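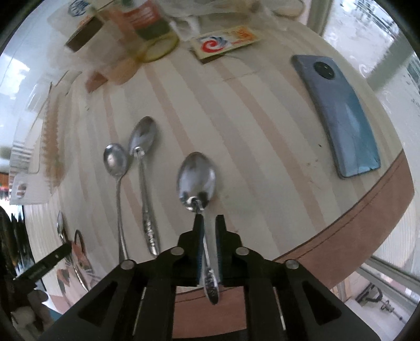 Spoon practice on the kitchen table, lefty and righty both in there.

Home Forums Builds Grippers Log in

Hand-held grippers, week whatever

radomir_k
OK so the pair is finally together and I've been picking up silverware with it all evening. The big spoon is a pain! The handle is thin, so I'm printing new pads, a bit softer than the dark blue ones. Arm from Kivthorpe is still on order, so for now it's just me squeezing. I want 300 clean demos before it gets here.

vesna.kov
Nice linkage. But why spoons on a striped cloth? I'd start with blocks on a plain table and add the mess later.

radomir_k
Because my table is never plain lol. I did blocks in March and got bored by number 408.

prasetyo_m
I'm with Radomir on the clutter – shiny stuff is where my tracking always falls over, so better to find that out early. Are you grabbing at the neck or down the handle?

radomir_k
Handle, mostly. The neck would balance better but I keep bumping the bowl.

vesna.kov
Still disagree. If it fails you won't know if it was the pads, the shine or the stripes.

amra_p
Vesna has a point, but do both? Ten minutes plain, then back to the mess. And check your pivot pins, mine worked loose after a long session.

radomir_k
Fine, plain towel tomorrow. Pins feel tight, will check again.

Recent threads
Tinier servo horns, anyone got spares?
Fan noise on the Pliltinden board
Soft pads: what are you printing with?
Shared shop hours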